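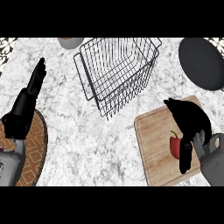 The shared workshop in Stollgate takes up the back half of a former upholstery shop on Utley Street. It has a lathe, two 3D printers, a long bench with bad lighting and, since November, a pair of robot arms that the members want to teach to put away groceries.

So far most of that teaching has been done in a simulator. The kitchen is a computer model with a marble counter, a cutting board, a wire basket and a red bell pepper. The arms in it are copies of the ones bolted to the bench, with the same joint limits and the same black multi-fingered hands on light gray forearms. A member wearing a pair of sensor gloves moves the simulated hands, and the software records every joint angle along the way.

The task is simple to say. Pick up the pepper with the right hand, put it in the basket, and keep the left hand ready to steady the rim. A person does it in 2 seconds. The group's first clean run in simulation came after 14 evenings.

Fingers were the main trouble. The workshop's earlier arm, a secondhand unit with a parallel gripper, had one number to control: open or closed. A hand has a number for every joint, and the gloves don't fit everyone the same way. A member with short fingers would make a fist and the simulated thumb would stop well short of the palm. The fix was a calibration routine that asks each wearer to hold a few poses before starting. It takes longer than anyone would like and gets skipped, and then somebody has to throw out an hour of recordings.

The pepper was trouble as well. It is smooth and longer than it is wide, and in early versions of the physics settings it shot out from between the fingers like a bar of soap. Raising the friction stopped that, but then it stuck to the fingertips over the basket. The value they use now was found by trial, with a real pepper and a kitchen scale on the bench.

The basket was modeled from one bought at a hardware store in Wodthorpe. Thin wires are hard on a physics engine, and fingertips used to pass right through them. The group gave each wire an invisible sleeve, slightly fatter than the wire itself. It looks the same on screen and the fingers now stop where they should.

The project goes by Boychuk, a name taken from a label on the crate the first arm came in. Its budget is $600 for the year, most of which went to a used graphics card. The hands were printed in the workshop and have been rebuilt several times. Tendon cord is the part that wears out first, and there is a spool of it hanging by the door.

By the middle of winter the group had 200 usable recordings. Half start with the pepper in the same spot on the board, and the members now consider that a mistake. A policy trained on them reached for that spot whether or not the pepper was there. Newer recordings shift the board and turn it at odd angles before each run.

The real arms have been switched on for short sessions only, at low speed, with one person standing at the stop button. They have picked up a foam block and a rolled towel. The pepper is next, once the left wrist has a new bearing - the old one has enough play in it to throw the fingertips off by the width of a pencil.

The workshop is open to visitors on the evening of February 22, 2025. The simulator will be running on the big monitor, and anyone whose hands fit the gloves can try it.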